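手持夹爪(采集端)指垫偏位、连杆回程发涩,保养步骤和周期讨论

设备是 Trutier 的手持平行夹爪,双指,深蓝色指垫,连杆四颗圆头螺栓,手柄侧出。

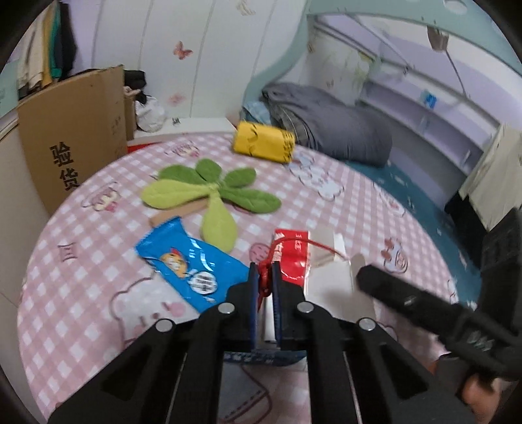 一、现象

楼主:wirn_07
同批几把里,这一把夹薄带类物体时开始出问题。空载闭合,两片指垫前端先接触,根部留缝,塞尺 0.1 能进去。松开扳机后回程末段有涩感,开度读数回不到零点,重复几次偏差不一样。累计开合 4,000 次出头,中间只擦过指垫,没拆过连杆。
固件没动过,标定文件是上个月的。先把我准备的处理顺序贴出来,有问题请指正。

二、拟定步骤

1. 断电,拔掉夹爪根部蓝色电路板的排线,记录插接方向。
2. 拆指垫,检查背胶残留,无水酒精擦净,晾干。
3. 松连杆四颗螺栓,每次四分之一圈,对角进行。
4. 取下连杆,检查轴套和垫片磨损,清掉旧油脂和纤维。
5. 薄涂油脂,装回,螺栓先带上不锁死。
6. 闭合夹爪,两指之间夹一片平垫块找平行,保持夹紧状态再锁螺栓。
7. 装新指垫,静置过夜,第二天重新标定零点。

三、回帖

2楼 harawira_bench
第 6 步没问题。第 3 步建议先在螺栓头和连杆上划线,拆完对不回原位的时候有个参照。
另外,前端先接触不一定是连杆的事。指垫贴歪、背胶厚薄不匀都会这样。先把两片指垫揭掉,裸爪闭合再塞一次尺,裸爪平行就不用拆连杆。

3楼 老齿条
同意先测裸爪。楼主平时在什么环境下用?床品、毛绒类的东西多的话,纤维会缠进轴套,回程涩多半是这个。我这边拆过一把,轴套外圈缠了一层细绒,清掉以后什么都没换,手感恢复。

4楼 wirn_07(楼主)
回 3 楼:家居场景为主,床面上的小件占多数,零食袋、布料、毛绒玩具都有。
回 2 楼:裸爪测了,前端接触,根部 0.05 能进,0.1 进不去。看来连杆和指垫各占一部分。

5楼 Ruro_维护
不建议用油脂。这种连杆间隙小,转速低,油脂粘灰粘毛,过两周比原来还涩。我们 192 号和 177 号两把都改成了干膜润滑,同样的场景,目前没有再出现回程不到位。

6楼 老齿条
干膜在金属轴套上可以,塑料轴套要看溶剂,有的喷剂会让塑料发脆。楼主先确认轴套材质再说,别照搬。油脂量控制住也能用,关键是清理周期,不是用哪种润滑。

7楼 Ruro_维护
量控制住的前提是每个人手法一样。多人轮着保养,油脂这一步最难统一,干膜喷一遍就完。塑料轴套的问题我认,我们那两把是铜套。

8楼 harawira_bench
润滑先放一边。回零偏差每次不一样,还要查一下排线。手柄和夹爪之间反复受力,插头松半针,读数就会跳。检查方法:夹爪固定不动,轻晃排线根部,看开度读数。跳就是线,不跳再往机械上找。

9楼 wirn_07(楼主)
晃了,读数不动,排除。
轴套是铜的。拆下来外圈确实有纤维,灰白色,用尖头镊子挑干净。垫片有一片单边磨亮,换了。四颗螺栓里有一颗拆的时候明显偏松,应该和前端先接触有关。

10楼 bolt_m3
偏松那颗要不要上螺纹胶?我这边上的是低强度的,能拆。

11楼 老齿条
可以上,用量一小滴,点在螺纹中段。别流进轴套,流进去就等着换套。

12楼 wirn_07(楼主)
结果更新。润滑选了干膜,螺纹胶只上了偏松那一颗。装回后裸爪两端 0.05 都塞不进。新指垫贴好放了一夜,周二上午重新标定,连续开合 64 次,回零偏差在分辨率以内。
周期暂定:指垫每天擦,轴套外圈每周看一次,连杆每 4,000 次拆检。

13楼 harawira_bench
4,000 次对床品场景偏长,我会减半。硬质物体为主的话可以不动。

14楼 Ruro_维护
不同意减半。拆装本身也磨螺纹,每周看外圈,有毛就挑,没有必要提前拆。

15楼 wirn_07(楼主)
先按 4,000 跑一轮,拆检时把垫片厚度量出来贴上来。Wirnbridge 那边有配套的垫片,买过的说一下厚度公差。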